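Wrist Camera vs. Overhead Camera: Project Report, Part 2
Furkska Robotics Lab, Fernasbridge
July 11, 2021

So after burning most of October on the gripper fingers (see Part 1), I finally got to the part I wanted to do in the first place, which was comparing cameras! The question was pretty simple. If the arm has to pick up small things off a table, does it do better with one camera up on a pole, or with a little one riding along on the wrist?

I used the Celov arm with the same two-finger gripper the whole time and only swapped the camera feed. The overhead one sat 830 mm above the tabletop. I ran 300 picks per camera, using 6 household objects, and I saved nearly 2,000 stills because I kept forgetting to turn off logging (my hard drive is not happy).

The overhead camera was great at finding stuff. It knew where everything was right away, but small round things came out as a few pixels and the gripper often closed a bit to one side. The wrist camera was the opposite: kind of lost at first, then really good once it got close. My favorite fix was letting the overhead view pick the target and handing off to the wrist view for the last stretch.

Clear glass was the worst for both. My edge finder loves a strong outline, and with a see-through bottle it grabs onto whatever is printed on it, or the wood behind it. I ended up aiming for the cap every time, and that helped a lot.
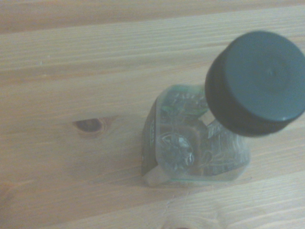

Figure 4. Wrist camera view of the glass bottle, dark cap nearest the lens.

Next I want to try the Ingvarsson controller, which should let me run both feeds without the lag I was getting. I also need to redo the lighting, since the knots in the table kept showing up as objects.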